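4. Loading a Task File and Setting Your Grasp Limits

Okay, you've got Flakard installed and the arm shows up green in the side panel. Now we get to the part I like, where the planner starts making its own decisions and you get to argue with it!

If you skipped section 3 (I know some of you did), go back and run the joint check first. Flakard will let you load a task without it, and I've asked Sunil Gunawardena to change that, but for now it's on you.

1. Open the Tasks tab and pick a file. I'm using packet_to_box, the one that comes in the Monico starter folder.
2. Click Load and wait for the timeline to fill in.
3. Set Approach Speed to 10 percent. Yes, it's slow. Leave it there for your first run.
4. Set Grip Force to 65. The default is 80, and small packets don't need it.
5. Press Step, not Run. Step stops the arm after each move on the timeline, so you get a good long look at the grasp before anything else happens.

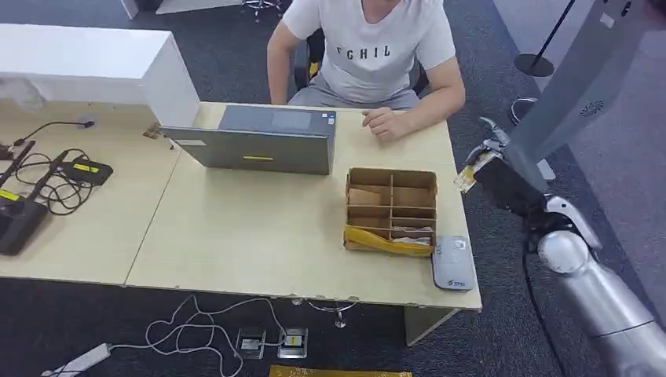

Page last changed: July, by the Haddale docs team

With a packet between the fingers like that, stay in Step mode and look at the Hold bar in the side panel. It should sit still. If it creeps down, go back to step 4 and raise Grip Force a little at a time (I go up by 10, then back off if the packet starts to crumple).

Note: Flakard saves your grip number with the task file and not with the arm. I lost most of a Wednesday to that one.

Setting the keep-out zones

The planner only knows about the things you tell it about. A desk, a box, a person's hand on the desk: if it isn't in the zone list or picked up by perception, the planner will happily draw a path straight through it.

6. Open Zones and choose Add from Wrist Camera.
7. Jog the arm until the corner you want is in view.
8. Click the corner, then drag along both edges.
9. Name the zone and hit Save.

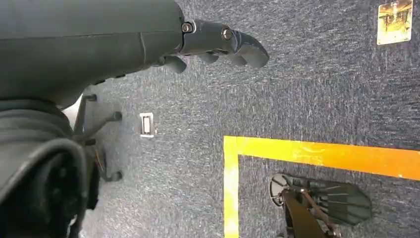 Corner finding is the piece of Flakard I've rewritten the most, and I'm still not done with it. The current version (we call it Kang) looks for two long edges of one color that meet, and it wants both of them in view at once. Yellow tape on gray-blue carpet is about as easy as it gets, and an L like this one gives it everything it asks for. Tape on a pale floor is a lot harder, so turn Edge Contrast up before you click.

Caution: a saved zone is flat until you give it a height. Type one in the Height box, in millimeters. I use 975 for anything a person might walk into. Leave it blank and the arm can still swing right over the top.

10. Press Replan. The old path turns gray and the new one shows up in blue.

If no blue path appears, your zone is probably covering the target. Shrink it, save, and press Replan again.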